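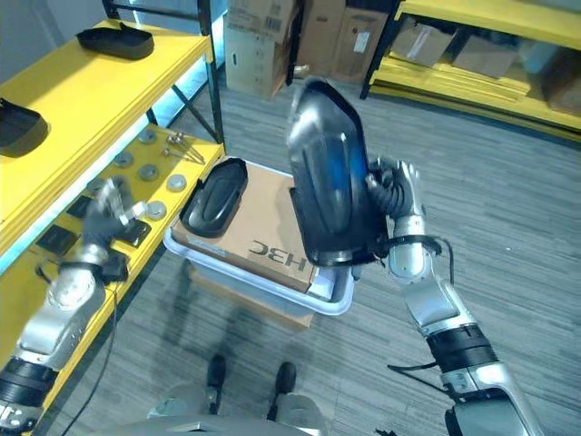 **Stidthorpe, 2024-08-23.** Ollport has released revision 2 of its Jinilport I2C bus extender, a small board that carries a two-wire bus over twisted-pair cable between a microcontroller and remote sensors or displays. The new revision replaces the first board in the catalog. Existing stock of the old one will be sold until it runs out.

The main change is in the line driver. The first revision used a passive pull-up on each side of the cable, and rise time became the limiting factor on longer runs. Revision 2 uses a differential driver for SDA and SCL, with a switched current source on the local side. Ollport rates the board for 200 kHz operation over its supported cable length. Standard-mode devices at 100 kHz work without any change to firmware. Clock stretching is supported in both directions, but a stretch longer than the bus timeout will release the line and set the fault output.

Supply voltage is 3.3 V or 5 V, selected by a solder jumper on the underside. The two ends of a link can run at different voltages. The jumper ships open, and the board will not start until it is closed on one side or the other. Address translation is not included. Two devices with the same address on opposite ends of the cable will still conflict and need a separate multiplexer.

"Most of the returns on the first board came down to termination," said Mohcine Fawzy, who led the redesign. "People fitted their own resistors at the far end and left ours in place. The terminator is now on a switch, and the silkscreen shows which position is which."

The connector has also changed, from a screw terminal to a locking four-pin header with a pitch of 2.54 mm. Cables made for the first revision need to be re-terminated. The mounting holes are in the same place and the board outline is unchanged, so existing enclosures will fit if the cable opening clears the taller header. Mixed links, with one old board and one new one, are not supported. The signaling is different and neither end will report an error.

The first production run is 1000 boards, assembled by El Sherbiny. Orders ship in pairs, one board for each end of the link, with mating headers in the bag. Loose boards can be ordered as spares.

The data sheet and schematic are on the product page, along with a footprint file for the new header. An updated application note covering hot-plug behavior and ground offset between the two ends is planned for January.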